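Setting up and looking after a two-arm cup-handling bench

Most guides to a small two-arm cell spend ten pages on the software and one paragraph on the fingers. After a couple of years of fixing other people's benches I would turn that around. When a cell drops cups, the code is the last place I look. I look at the pads, the cable and the table, in that order, and I rarely get as far as the table.

This page covers one bench with two arms, each with a parallel gripper, handling thin plastic cups. If yours handles metal blocks you can skip half of it. Cups are harder than they look. They taper, they flex, and they will forgive a bad grip right up until you try to put them inside something.

Before you start

Power down both arms and let them settle. Don't trust the pause button. On ours, pause holds position under current, and a gripper holding under current will close on your knuckle if the controller restarts. Pull the plug.

You need a set of hex keys, a soft brush, isopropyl alcohol, lint-free wipes, a steel rule and a spare signal cable. Ister sells a maintenance kit for this class of arm. I bought one and used the brush.

Step 1. Clean the finger plates

Wipe both faces of both fingers with alcohol and let them dry. Black plates hide grime very well, so look at the wipe instead of the plate. If the second wipe comes away dirty, do a third.

The maker of our grippers, Hillell, says cleaning every 500 cycles is enough. I have not found that to be true with cups that people have been handling all morning. Clean at the start of every session and forget the counter.

Step 2. Check the screws

Put a key on every screw you can reach on the gripper body and the fingers. You are feeling for movement, so don't lean on it. If one turns, take it out, clean the thread, put on a small drop of removable threadlocker and refit it. Tightening a loose screw dry gets you through the afternoon and no further.

Do the left arm too, even if the right one does most of the work. Trinh Cù, who kept this bench before me, left a note saying the left gripper "never gives trouble." I found two loose screws in it the first time I checked.

Step 3. Dress the cable

The cable at the gripper causes more false grip faults than anything else on the bench. Move the wrist by hand through its full range and watch the connector. The cable should never go tight, and it should never drag on the tabletop when the gripper is low. If it does either, undo the nearest clip and give it more slack, then run the wrist through again.

Seat the connector by hand until it stops. People like to finish with pliers. I have replaced two connectors that were finished with pliers.

Step 4. Sort out the table

We cover the tabletop with black fabric. It cuts glare and it is kinder to dropped cups than bare board. It also creeps. Pull it flat before each session and tape down the front edge if you can. Small wrinkles are fine out in the open. A fold under a cup's base is enough to tilt it, and a tilted cup goes into a holder crooked or doesn't go in at all.

Markos Politis at Sepúlveda argues for a rubber mat instead. He may be right, but the one he lent us shone under the lights and the cameras hated it. I went back to cloth.

Step 5. Set the grip width

Put a cup upright on the table and jog the gripper to it slowly. Close until both sides touch, then close 2 mm more and stop. Lift it 30 mm and hold. If the cup stays level, you are done. If it rotates, you are probably gripping too near the rim, where the wall gives most.

Resist the urge to add force. Every new operator adds force. The cup goes oval, the rim stops matching the opening you want to put it in, and then somebody spends a day retuning the vision system, which was fine.

Step 6. Teach the approach to the holder

Our holder is a black wire-mesh cylinder of the desk-pen kind. It is light, it slides, and it has no mark on it to show where it belongs. Before you teach any position, fix it. A ring of hook tape under the base works on most fabrics. Test it with a finger, since some cloth won't take the hooks.

Teach the approach from high up, straight down the middle, with the other arm parked open and well to the side. Two arms near one holder will find each other sooner or later.
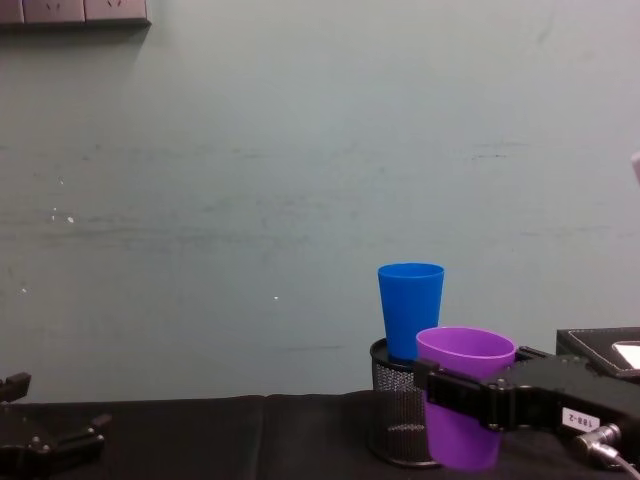
Then slow everything down. I run the first 14 placements at a tenth of working speed with my hand on the stop. It is dull, and it has saved me a finger plate more than once. Watch the base of the cup as it comes near the holder. Operators tend to watch the gripper, and the base is what catches.

Don't teach with only one cup, either. Cups from different bags can differ at the rim by enough to matter. Use a few, and use one that has been squeezed a lot.

Step 7. Log what you did

Write down which gripper you worked on, by its label, and what you changed. "Adjusted right arm" is useless in a month. We use Kusemero for our log, which is slow and ugly, and a paper notebook would do the same job.

If it still drops cups

Swap the signal cable first. It takes a few minutes and you have a spare on the bench already.

Next, swap the finger plates left to right. If the fault moves with them, replace the plates.

If it stays put, look at the finger drive for play. Hold the body still and rock one finger. Any click you can feel is too much for thin cups, whatever the data sheet allows.

Only after all of that would I open the grip settings. I'd save a copy first. The last time I got that far, in March, I changed three values, changed them all back, and found a strip of old tape stuck to the inside of the jaw.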